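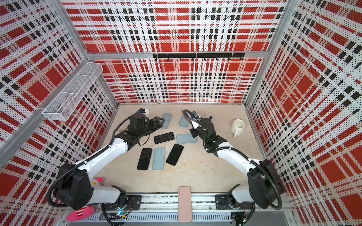
Barbara Malinowski would like people to stop throwing their old phones in the trash. A phone left in a drawer can still call for help years later if it holds a charge, she told the Nirkthorpe town meeting, and one thrown in a garbage truck can start a fire.

The town agreed to run a phone collection through the summer. Drop-off opened 01/06/2025 at the Miranda building on the north side of the square, with a second box at the Buneo hardware store. Both take phones of any age, working or dead, with or without a charger. Cracked screens are fine. Phones with swollen batteries are not, and should go straight to the county hazardous waste counter.

Phones are laid out on a table and sorted before anything else is done with them. Light blue and black handsets have been among those on the table, some with the screen up and some with the camera side up. Each one is checked for a SIM card, then for a lock. 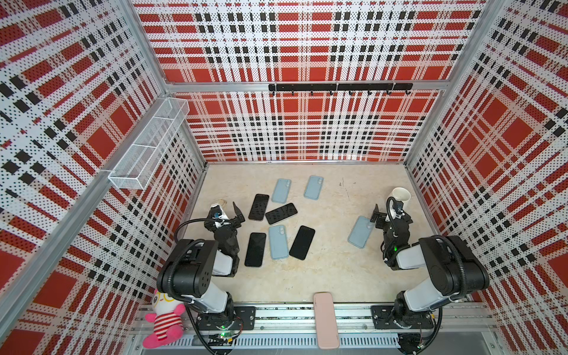 A phone that is still tied to its last owner's account can't be passed on, so residents are asked to sign out and erase everything before they come in. Staff at the Miranda building can help with that -- bring the passcode -- but they won't do it for a phone left in the box at Buneo. SIM cards and memory cards should be taken out at home.

Phones that pass the check go to Gesta, the town's lending program, which gives them out for up to 12 months to residents who need one for work or for medical appointments. The rest are sent for parts and metals. No money is paid for donated phones, and there are no tax receipts.

The goal is 1,000 phones. A smaller drive in March was held at the library and ran for 2 weeks, which many people said was too short. Malinowski asked at the time for evening hours, and the Miranda building will now stay open until 8 p.m. twice a week.

Tablets, laptops and landline phones are not part of the collection. Chargers and cables are accepted if they are tied together and put in a bag.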